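[gripper-users] Re: Two-finger vs three-finger for capped tube racks

From: Asmaa Bouzid
Date: 2021-02-24
To: gripper-users list

Hello all,

Thanks for the replies, on and off the list. I'll answer the main one below and then say where we have got to.

The Urndale bench wrote:

> We had the same choice last year and went for the three-finger hand.
> It was fine on round things and poor on anything long and thin. The
> third finger kept fouling the rack next door. Before you spend money
> I would put both hands into the simulator on the same arm and run
> the same picks. Change nothing else. If you change the controller
> gains at the same time you will not know what you are looking at.
>
> Also, what are you doing about approach angle? We found straight
> down was best for racks and bad for nearly everything else.

We took the advice and left the gains alone. Both hands went on the same arm model with the same controller, and the layout of the table was saved and reloaded before every run. The two-finger hand is the Moklow, and the three-finger one is the Belkadi with the short fingertips.

We did 222 picks in total, half with each hand. All of them were on the orange rack, coming in from above. The Moklow missed 2. The Belkadi missed 61, and most of those were at the end of the rack nearest the grey device, where the third finger came down on the edge of the device before the other two had closed. Turning the wrist helped at that end and made things worse at the other.

I don't want to be unfair to the Belkadi. With the rack on its own and nothing near it, the three-finger hand was steady and held the rack straighter during the lift. The Moklow let it swing a little. If you have room to spread things out, I could see choosing it. We don't, as the real bench will be as crowded as the simulated one.

On approach angle: straight down for the rack, same as you. For the long white block we tried a tilted approach, and the planner kept finding an elbow position I would not want near people. I have put a limit on the elbow joint for now. It costs some reach towards the cardboard boxes at the front of the table, and I have not yet checked if we can still get to the bottom of the right-hand one.

Some things I would still like help with:

Contact friction. We used the default value for the fingertips on both hands. I suspect it is too kind to the Moklow. Has anyone measured rubber pads on moulded plastic and got a number they trust?

Wrist camera. We ran all of this with known object poses, so no vision at all. Burbridge have offered to lend us a camera in April. I would be glad to hear from anyone who has fitted one beside a two-finger hand, mainly how much of the view the fingers block in the last part of the descent.

Controller rate. Halving it made no difference to the Moklow picks that I could see. I only tried 3 of them, so please don't quote me on it.

The layout file and the pick log are in the list's shared folder, under my name. The joint limit is set in the layout file - take it out if you want to compare with your own runs. Our render with the two-finger set-up is at the bottom of this message.

Regards,
Asmaa

4 replies | 3 shares
This archive uses cookies to remember your reading settings. Accept | Manage

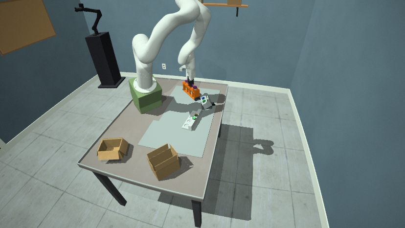

Simulated bench, gripper pointing straight down at the orange rack.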